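Applies to the Hakthorpe bench cell and its simulated twin, guide revision March 23, 2026.

## 4. Setting up the arm in the simulated cell

This is the part of the job where the cell starts to feel alive! By the end of the section you will have the arm on its angled plate, the gripper hanging over the work cube, and a saved start pose that you can call up again whenever you like. Keep section 3 open beside you, as you will need the table height you noted there.

### 4.1 Fixing the base

1. Open the Plomton room file and wait for the walls, counter and whiteboard to load.
2. Switch physics off. The arm will drop the moment it is loaded if you leave it running.
3. Load the base plate and put it near the far edge of the wooden table, thick end and all, so that it rests flat on the surface.
4. Load the arm and snap its base joint to the upper face of the plate.
5. Lock the plate to the table, then lock the base joint to the plate. Two separate locks, in that order.

> **Note:** The tilt belongs to the plate. Leave the arm's own mounting angle at zero, or the tilt gets added twice and the wrist ends up somewhere very odd.

### 4.2 Setting the start pose

1. Set the joint speed limit to 20 per cent.
2. Raise the upper links first, until the arm makes a tall arch well clear of the table.
3. Bend the wrist down until the gripper points at the tabletop.
4. Place the grey cube on the table and bring the gripper over it in small steps, stopping short of contact.
5. Switch physics back on and let the arm settle for 900 time steps.
6. Save the pose in slot 507.

> **Caution:** Never save a pose with the gripper touching the cube. The solver will push the two apart at the next start, and the cube can travel a surprisingly long way.

It really is worth playing with the view at this point. A low, wide view from the front of the table shows the gap above the cube far better than the one from overhead, and you will soon get an eye for it. 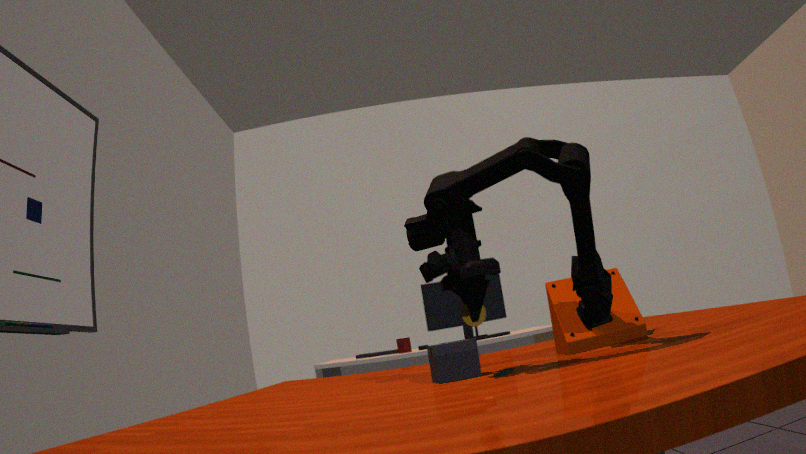

*Fig. 4-1. Arm on its angled base plate, gripper above the grey cube. The red cube is on the counter behind.*

### 4.3 Checking the pose

1. Call up slot 507 from a fresh start and compare the view with Fig. 4-1. Small differences in the shadows don't matter.
2. Orbit the view to the side and look for clear space between gripper and cube.
3. Watch the joint read-outs for a slow creep. If one keeps changing, go back to 4.1 and check both locks.
4. If error 1717 comes up, the plate and the table are overlapping. Switch physics off, lift the plate slightly, set it down again and repeat step 5 of 4.1.

Once the pose holds steady, make a copy of the room file before you go on to the first pick in section 5.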